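현장 소식 | 안전과 정비

그리퍼 손가락이 제때 멈추지 않은 일에 대하여

글: 마율리 솜분 (Mayuree Somboon), Grisier 팀
2025년 12월 24일

이번 호에서는 조금 불편한 이야기를 쓰려고 합니다. 우리 팀이 쓰는 손잡이형 그리퍼에서 고장이 있었고, 그 고장 때문에 동료 한 사람이 손가락을 다쳤습니다. 큰 상처는 아니었습니다. 손톱 밑에 멍이 들었고, 다음 날에도 일을 할 수 있었습니다. 그래도 저는 이 일을 작게 생각하고 싶지 않습니다. 한국어는 제가 나중에 배운 말이기 때문에 문장이 조금 딱딱할 수 있습니다. 양해를 부탁드립니다.

먼저 우리가 하는 일을 짧게 적겠습니다. Grisier는 Prarum의 작은 과제입니다. 사람이 그리퍼를 손에 들고 옷이나 담요 같은 부드러운 물건을 잡고, 접고, 옮깁니다. 그 움직임의 기록을 나중에 로봇 팔이 배웁니다. 기록은 연구실이 아니라 보통 집의 방에서 합니다. 집에는 무늬가 있는 천도 있고, 창문에서 들어오는 빛도 있습니다. 로봇에게는 이런 것이 모두 어렵습니다. 4월부터 지금까지 우리는 251번의 작업을 기록했습니다.

문제는 158번째 작업에서 나타났습니다. 그날 작업자는 오안 도안(Oanh Đoàn) 씨였습니다. 검은 옷의 한쪽 끝을 잡고 접는, 아주 평범한 작업이었습니다. 오안 씨가 손잡이의 레버를 놓았는데 손가락 두 개가 열리지 않았습니다. 오안 씨는 천이 걸렸다고 생각하고 다른 손으로 천을 빼려고 했습니다. 그 순간 손가락이 한 번 열렸다가 다시 세게 닫혔습니다. 오안 씨의 검지가 그 사이에 있었습니다.

오안 씨는 바로 작업을 중단하고 전원을 뺐습니다. 이것은 아주 잘한 행동입니다. 하지만 그때 우리의 안내서에는 "걸리면 전원을 먼저 끈다"라는 문장이 없었습니다. 안내서에는 "천이 걸리면 조심해서 빼십시오"라고만 쓰여 있었습니다. 그 문장은 제가 썼습니다. 지금 다시 읽으면 부끄럽습니다.
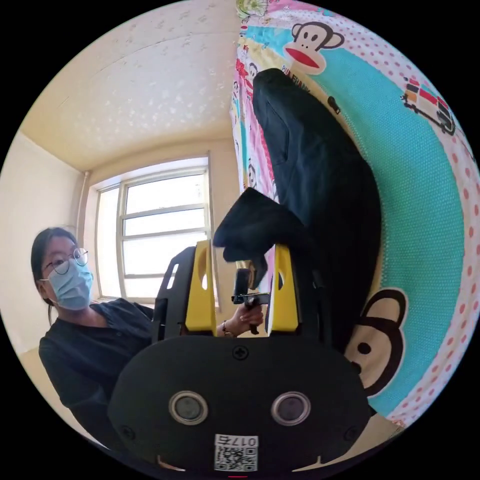

레버를 놓았는데도 손가락이 다시 닫힌 원인은 무엇입니까?

복귀 스프링의 한쪽 끝이 고정 홈에서 빠져나와 있었고, 그래서 보조 모터가 손가락의 위치를 잘못 읽고 닫는 힘을 다시 주었습니다. 두 가지가 함께 일어나야 생기는 고장입니다. 스프링만 빠지면 손가락은 느리게 열리고, 위치를 잘못 읽는 일만 있으면 프로그램이 경고를 냅니다. 둘이 겹치면 경고가 나오지 않습니다.

이 답을 찾는 데 시간이 꽤 걸렸습니다. 처음에는 모두가 실이나 먼지를 의심했습니다. 천을 다루는 도구이니까 자연스러운 생각입니다. 바르트 더 브라윈(Bart De Bruijn) 씨가 기계를 모두 분해했지만 안에는 실이 없었습니다. 바르트 씨는 같은 동작을 작업대에서 계속 반복했고, 고장은 나오지 않았습니다. 저도 옆에서 해 보았습니다. 역시 나오지 않았습니다. 우리는 거의 "우연한 일"이라고 보고서에 쓸 뻔했습니다.

방향을 바꾼 것은 마를루스 크라머르(Marloes Kramer) 씨의 질문입니다. 마를루스 씨는 우리가 기계를 항상 바로 세워서 시험한다고 했습니다. 실제 작업에서는 사람이 앉아 있기도 하고, 손목을 돌리기도 하고, 기계를 비스듬히 들기도 합니다. 그래서 기울여서 시험했더니 7번째 시도에서 스프링이 움직이는 소리가 났습니다. 아주 작은 소리였습니다. 그 다음 닫힘에서 고장이 그대로 다시 나타났습니다. 그때는 손 대신에 나무 막대를 넣어 두었고, 막대에 자국이 남았습니다.

스프링 부품은 Van Wijk에서 받은 것입니다. 오해가 없도록 분명히 쓰겠습니다. 부품에는 결함이 없었습니다. Van Wijk의 도면에는 홈 위에 덮개를 끼우라고 되어 있었는데, 우리가 조립할 때 무게를 줄이려고 그 덮개를 뺐습니다. 누가 그렇게 결정했는지 기록이 없습니다. 아마 그것이 이 사건에서 제일 나쁜 부분입니다. 덮개는 아주 가벼운 물건이고, 빼도 손에 느껴지는 차이는 없습니다.

지금까지 바꾼 것을 적습니다.

모든 그리퍼에 덮개를 다시 끼웠습니다. 덮개가 없는 기계는 빌려줄 수 없습니다. 우리 팀이 가지고 있는 그리퍼는 6대이고, 모두 확인이 끝났습니다. 그중에서 두 대는 스프링이 이미 조금 움직여 있었습니다. 사고가 없었을 뿐입니다.

닫는 힘의 상한을 낮추었습니다. 두꺼운 담요를 들 때는 전보다 미끄러지는 일이 많아서 작업자들이 불평합니다. 불평은 이해합니다. 그래도 당분간 이 설정을 유지합니다. 꼭 필요하면 천의 가장자리를 잡지 말고 접힌 곳을 잡아 주십시오.

레버를 놓은 뒤에 손가락이 열리지 않으면 프로그램이 모터의 전기를 끊습니다. 이 기능은 미커 판 덴 브룩(Mieke Van den Broek) 씨가 만들었습니다. 가끔 필요 없는 때에도 멈춥니다. 그러면 다시 켜고 그 작업을 처음부터 기록해야 하니까 귀찮습니다. 멈춘 시각과 그때 잡고 있던 물건을 메모해 주시면 미커 씨가 조정하는 데 도움이 됩니다.

안내서의 문장도 고쳤습니다. 새 문장은 이렇습니다. "손가락이 열리지 않으면 손을 넣지 않는다. 전원을 뺀다. 그 다음에 천을 뺀다." 인쇄한 안내서를 가지고 계신 분은 옛날 것을 버리고 새 것을 받아 가십시오. 작업하는 집에도 한 장씩 두려고 합니다.

반지와 팔찌에 대한 질문도 받았습니다. 이번 사고와는 관계가 없습니다. 현재 규칙으로는 손목에 꼭 맞는 것은 괜찮고, 길게 늘어지는 것은 작업 전에 빼야 합니다. 이 규칙을 더 엄격하게 해야 하는지 아직 의견이 나뉩니다. 저는 모두 빼는 쪽이 좋다고 생각하지만, 집에서 몇 시간씩 일하는 분들에게는 불편한 규칙이라는 말도 맞습니다. 다음 회의에서 다시 이야기하겠습니다.

남은 문제도 있습니다. 158번째 작업보다 앞에 있는 기록 중에 손가락의 위치 값이 이상한 것이 섞여 있을 수 있습니다. 스프링이 언제부터 빠져 있었는지 우리는 모릅니다. 이런 기록으로 로봇 팔을 가르치면 팔이 "열렸다"고 믿으면서 천을 계속 잡고 있을 수 있습니다. Surketti에서 쓰는 학습용 묶음에도 우리의 앞부분 기록이 들어 있어서 그쪽에 먼저 알렸습니다. 영상과 위치 값을 비교하는 일을 바르트 씨와 제가 나누어서 하고 있습니다. 검은 천은 화면에서 손가락 끝이 잘 구별되지 않는 경우가 있어 느립니다.

오안 씨는 이 글을 미리 읽고 이름을 써도 좋다고 했습니다. 오안 씨가 한 가지를 덧붙여 달라고 했습니다. 사고 전날에도 손가락이 한 번 늦게 열렸는데, 바빠서 말하지 않았다고 합니다. 비슷한 일을 겪은 분은 다치지 않았어도 저에게 알려 주십시오. 양식은 필요 없고, 한 줄의 메시지도 괜찮습니다.

댓글 3개

천접기담당
저도 늦게 열리는 것 두 번쯤 겪었어요. 제 손이 느린 줄 알았습니다;; 내일 메시지로 보낼게요.

hyunj
힘 상한 낮춘 뒤로 겨울 담요는 정말 자꾸 놓칩니다. 손가락 안쪽에 고무를 덧대는 건 안 되나요?

마율리 솜분
hyunj 님, 고무는 바르트 씨가 시험하고 있습니다. 두께가 달라지면 위치 값도 다시 맞춰야 해서 조금 기다려 주십시오. 허락 없이 직접 붙이지는 말아 주세요.

최근 소식
- 그리퍼 대여 장부, 종이에서 온라인으로 바뀝니다
- 얇은 셔츠와 두꺼운 수건: 접기 작업 중간 보고
- Surketti 방문 기록과 받은 질문들
- 배터리를 충전기에 꽂아 둔 채 퇴근하지 마십시오

이 소식지는 구독을 신청하신 분께 발송됩니다. 수신을 원하지 않으시면 메일 아래쪽의 수신 거부를 눌러 주십시오. 이 페이지는 로그인 상태를 유지하기 위해 쿠키를 사용합니다. [동의] [설정 변경]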